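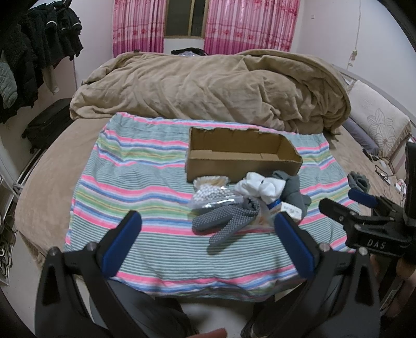
Meet Stela Zamfir

Stela Zamfir spent nine years running the front desk at a dental surgery in Gitley before she signed up for a midwifery degree. "I told my husband over breakfast and he just said – well, go on then!"

She has two boys and a brilliant mother-in-law, and she starts at Nurkard in February. Is she nervous? "Terrified," she laughs. "I haven't written an essay in 18 years. But I've bought the pens – so many pens – and I can't wait."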